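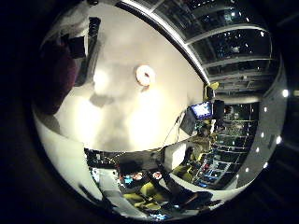
Figure 2. Ring light on the ceiling, with the upper windows and the wall-mounted monitor.

3. Ceiling and High-Wall Fixtures

This section covers setting up and routine care of the Skaslow ring light, the monitor and speaker mounted high on the wall, and their cables. Read section 2 (Power and Breakers) first.

Allow about 65 minutes for the full procedure. A second person is needed for steps 4 through 9.

3.1 Before You Start

1. Switch off the ring light at the wall and leave it off until the fixture is cool to the touch.

2. Turn off the monitor with its remote, then turn off the breaker for the high-wall outlets. The breaker is labeled in the panel door.

3. Move tables and chairs out from under the work area. Lay a drop cloth.

CAUTION: Do not work from a chair or a rolling cart. Use the Stosta platform ladder and lock both braces before climbing.

3.2 Ring Light

4. Set the ladder so that the fixture is in front of you, not behind your shoulder.

5. Hold the outer rim with both hands and turn it counterclockwise until it stops. Lower it slowly. The safety cord will hold the rim, but it should not be left hanging by the cord for longer than it takes to wipe the cover.

6. Wipe the cover with a dry cloth. If there are marks left, use a cloth dampened with plain water and let the cover air dry. Do not use glass cleaner.

7. Line up the tabs, raise the rim, and turn it clockwise until it clicks. Pull down gently to check that it is seated.

NOTE: The ring light comes on in the last color setting used. To go back to warm white, turn the wall switch off and on twice within two seconds.

3.3 Monitor and Speaker

8. Check the monitor bracket for play by pressing lightly on the bottom corners of the screen. If it moves, tighten the two lower bolts a quarter turn at a time. Do the same for the speaker bracket.

9. Dust the screen with a microfiber cloth. Dust the front of the speaker with a soft brush. Never spray anything directly on either one.

10. Set the tilt. The screen should face a seated person in the middle of the room. After any change in tilt, look at the cables and make sure none of them has been pulled tight.

NOTE: If the picture looks pale or washed out, lower the brightness before changing the contrast. Brightness is under Picture, then Room Mode.

3.4 Loose Cables

Cables that run down the wall from the monitor area may be left loose during set-up. Once the positions of the monitor and speaker are final, they should be secured.

11. Trace each cable from end to end and tag it at both ends. Do not rely on color.

12. Fix Yeom adhesive clips along the wall, starting at the top. Press each clip for a slow count of ten.

13. Leave a drip-shaped loop of slack below the monitor so the bracket can still tilt.

14. Coil any extra length at the bottom and tie it with a hook-and-loop strap. Plastic zip ties are not to be used on signal cables.

CAUTION: Do not run cables across the window trim. Condensation can collect there in cold weather, and the clips will not hold.

3.5 Glare from the Windows

After dark, the upper panes reflect the ring light and the screen. Dim the light to the second level for evening viewing. If reflections are still a problem, Ekent roller shades can be fitted to the window frames (part 162, ordered separately).

3.6 Finishing

15. Turn the breaker on, then the monitor, then the ring light.

16. Enter the work in the room log with the month and your initials. Questions about the wiring or missing tags go to Bujar Halilović at the building office.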